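Share 14 Comments 3

Field Report: Open Day at the Bostell Robotics Lab
by Mihret Gashaw

I signed up for the Bostell visit mostly because Marisol Nakamura had a spare seat in her car, and I'm so glad I did! Our project this term is on how people teach machines to tidy up, and up to then I had only read about it (and watched a lot of videos late at night).

We got there in June, right in the middle of finals, and the lobby was packed. Tomoyo Koyama showed our group around. She started with the part I had been skipping in my reading, the recording. A person guides the arms through a job, the computer saves every joint position along the way, and then they do it again. And again. For the brick sorting job they had 1,455 recordings so far, and she said about 800 of those were good enough to train on. I asked what made one bad and she laughed and said "mostly me, after lunch."

The job itself sounds like something you'd give a toddler — toy bricks on a table, three colors, put each color where it belongs. Blue goes in the yellow bin, which messed with my head for a good while. Red and yellow each get their own side of a black tray.

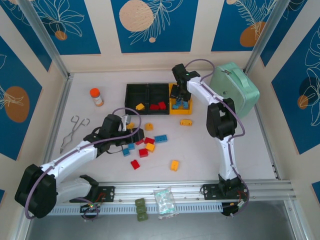

What I wanted to know was why they bother with two arms. Tomoyo said one arm can do the whole thing, only slower, and the interesting problem is getting both of them to share a small table without bumping. Each arm has to "know" where the other one is headed. We stood at the cell for ages, and I kept catching myself leaning in the direction I wanted the gripper to go, like you do with bowling.

Sepehr Mousavi from our class asked about the bricks that end up touching each other. Apparently those are the hard ones. A brick by itself gives the fingers room on both sides, but in a pile you might have to nudge something out of the way first, and the program has to learn that from people who do it without thinking. I wrote that down and underlined it, and it's going to be most of section 5 in our final paper.

Afterward we got a short turn at guiding an arm ourselves. I dropped my brick twice. Marisol got hers on the first try and has brought it up every day since.

For the next part of the project I'm going to time people sorting bricks by hand, 9 classmates to start with, first with one hand and then with both. Zewditu Berhe already said I can use her kitchen table.

3 comments · 14 shares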